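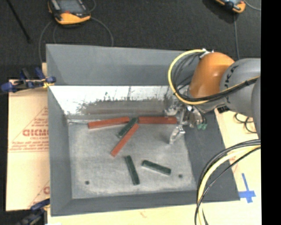 Figure 1. Bin picking station, red and green bar stock, arm at the back right of the bin.

Unit 6: Budgeting a bin picking cell
Course notes, Automation Planning
Instructor: Soudabeh Nouri
Revised August 13, 2024

6.1 Scope

These notes cover the purchase plan for one cell: arm, gripper, bin, cabling, safety and labor. Conveyors and downstream packing are in Unit 7. Prices are left out of the tables on purpose. Use the quote sheets for the Plolivside case, which were last updated in July.

6.2 What the arm price does not include

First-time buyers tend to start with the arm and treat the remainder as accessories. In the Plolivside case the arm was less than half of the total. Look at Figure 1 and list what would need its own line in a purchase request. At a minimum:

Gripper and mounting bracket
Cable dressing along the arm (yellow and black runs in the figure)
Handheld controllers
Bin, and the means of holding it in place
Work surface

The bin in Figure 1 is held with clamps. Clamps are acceptable for a trial. For production, budget a located fixture and the machining hours to make it. A bin that shifts between refills costs recalibration time, and recalibration is charged to labor, where it is easy to miss.

6.3 Gripper selection and part geometry

Quote the gripper after the part is fixed. Rectangular bars look simple, but cost depends on how they lie. A bar well apart from the others can be approached from either side. Bars lying side by side leave little room for a finger, and a bar near a wall may need a longer finger or a tilted approach. Each of these can change the gripper specification, and a heavier gripper can change the arm.

Sebastián Cabral's rule for the Godoy line was to request gripper quotes for the worst pose in the bin and to write that pose into the request. Two of his suppliers withdrew at that point. He counted this as a saving.

6.4 Cables and spares

Cables on a moving arm are consumables. Plan one full spare set per cell at purchase and a replacement interval after that. The Virnonico plan used 1,000 operating hours between inspections. Leave slack for the full wrist range - loops that look generous in one pose may be tight in another.

6.5 Labor

Integration hours for the Plolivside cell, as planned and as booked:

Planned: 200
Booked: 540

Almost 117 of the extra hours went to bin changes and recalibration. Most of the rest was gripper rework after the bar length was revised. Neither item had a contingency line. Joaquín Tapia's review of the project recommends carrying contingency by task, with the owner named next to it.

6.6 Lease or buy

Leasing suits a trial with an open part list. Check who pays for wear on the gripper, and whether controllers are returned with the arm or billed separately. The Prerkach lease form is in the reader; clauses 4 and 9 are the ones to study.

Assignment

Prepare a one-page budget for a cell of the type in Figure 1. Separate trial costs from production costs. State the worst part pose you are buying for. Hand in to Siiri Ramanauskas before the next unit.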